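Course Handout, Unit 2: Hooks, Pegs and Handles in a Small Entryway
Viltport Evening Workshop – Home Fittings for Beginners
Tutor: Yvonne Hebden

Welcome back, everyone, and thank you for the pile of sketches you left on my desk last time. I read them all over a pot of tea, and I was pleased to see how many of you had measured your coats before you measured your walls. That is a good habit and I hope you will keep it up.

In this unit we are looking at the small things people grab, hang from or lean on every day. They cost very little compared with a cabinet or a bench, and yet they are what your family will touch most often. When I fitted out the back hall at Entwistle House, we had 68 feet of wall to think about, and I spent more evenings fretting over the pegs than over all the shelving put together. (Nigel Pilkington, who was doing the paint, will tell you I moved one of them four times. He is right.)

Please have your tape measure and a soft pencil ready for the exercise at the end.
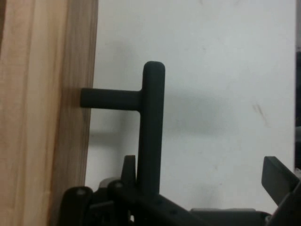 Placement begins with the hand and the sleeve. Stand where you would naturally stand, reach out without looking, and have your partner mark where your fingers land. Do this a few times, with a bag on your shoulder for at least one of them, and you will get a little cluster of marks to work from. Next, think about what surrounds the fitting. A black piece with a rounded top, set against a white wall and light wood, is easy to find with a quick glance, even on a gloomy March afternoon, and you may be glad of that when your arms are full. Pale walls do show their history, though, and a few thin brownish scuffs like the ones to the right of the stem are worth noticing in your own home, as marks of that sort can help you think about where things pass close by.

A word on shape. Straight pegs are fine for hats and dog leads, but a heavy coat likes something with a bit of an end to it – a knob, a lip or a slight upward tilt. Run your thumb over any fitting before you buy it. If an edge feels sharp to you, it will feel sharp to a wool collar as well.

Spacing: for winter coats I leave 12 inches between pegs. Children's things can sit closer.

Exercise for next time
Choose one wall at home, draw it to scale, and mark your reach points in pencil. Add any scuffs or dents you find. Bring the drawing along with one fitting you already own and like, and we'll pass them all around the table.

Reading: the Wukley booklet, the chapter on hallways. The office has copies if yours has gone astray.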